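Where the shelf task stands

I've been meaning to write up the shelf task since December, mostly so I stop explaining it in separate emails. The short version is that splitting the policy in two helped, and it helped less than I wanted.

The task is simple to say. One hand holds a basket by the handle. The other hand takes a piece of fruit off a shelf and puts it in the basket. The fruit can be in any cubby the arms can reach. We call the task Serkudo, after the folder it started in, and the name stuck.

Our first policy was a single network that took the head camera view and the joint angles and put out actions for both arms. We trained it on 564 demonstrations. It did fine when the fruit was on a low shelf and badly when it was higher up. Most of the failures looked the same. The free hand started well, then drifted toward the basket before it had closed on anything. I think it had learned that the hands end up near each other and was in a hurry to get there.

So for Dikgate I split the job into 2 stages. The first stage looks at one image and picks a target point. The second stage gets that point along with the joint angles and the current view, and it moves the arms. The target point stays fixed until the grasp closes. That was the whole change. The demonstrations are the same ones as before, with the target point labeled by hand in each.

We ran 260 trials of the split version, with the fruit position drawn at random before each one. It finished 156 of them, for a success rate of 60 percent. The drift toward the basket is mostly gone. What we have now is a different problem, where the hand reaches the right cubby and hits the divider on the way in.

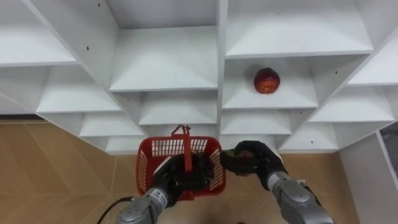 Page last modified: December, 4:10 pm

An apple one cubby over from the center divider is the kind of start I mean. The hand is low, next to the basket, and has to come up and in without clipping the panel. White panels against more white panels don't help the first stage either. Its point often lands on the correct shelf but too close to the wall, and the second stage trusts it.

Two things are next. I want to add a small penalty for target points near an edge, which is a cheap change to make. After that I want to let the second stage ask for a new point if the hand stops moving before it closes. Fontes, our older code for replaying trials, can already detect the stall, so most of that work is plumbing.

I'll put the numbers up under Prollula when the next set of trials is done.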